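Block sorting exercise: how should the starting layout be set before each run?

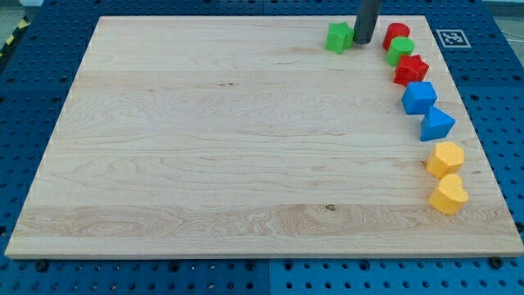

Havell College — Department of Applied Automation, Student Project Help

Our project team is preparing the block sorting exercise for the introductory robotics class. The written procedure states that the colored shapes are to be placed "along one side of the board" before the arm is started, but it gives no spacing. Our current layout is a loose curve down the right side, with the green star nearest the rod and the yellow heart at the lowest point. The program is required to complete 30 runs. May the same layout be used for all of them, or must it be changed? We would also like to know whether the marker at the far corner, beyond the board, may be moved closer.
Posted by Rollis_Team, April 9, 2020

Brinon_Lab
The layout should be changed between runs. A program that has been tested on a single arrangement will often fail when a block is turned slightly. Our section used three layouts, ten runs each, and recorded every one on a printed sheet so that the blocks could be returned to the same positions. Leave at least 40 mm between neighboring shapes. Blocks that stand close together, as the red and green cylinders do in your layout, are difficult for the arm to approach from above, and the star points require more room than the cube.

The marker should remain where it is. If it must be moved for any reason, the calibration is to be repeated before the next run — this applies even to a small shift. The board itself should also be checked, as it may slide on the perforated surface when students lean on the platform.

mohmand_b
We did the same layout every time and it was accepted. That was last year, however, and the rules may differ now.

Havell_Desk
The previous response refers to the earlier version of the exercise. Under the current version, a report that shows only one layout will be returned for correction. Teams may choose the order in which shapes are picked, provided that the order is stated in the report.

Related items
Calibration after moving a marker
Report template for the sorting exercise
Booking a work platform in April
Arm stops above the block and does not descend
Replacement shapes: whom to contact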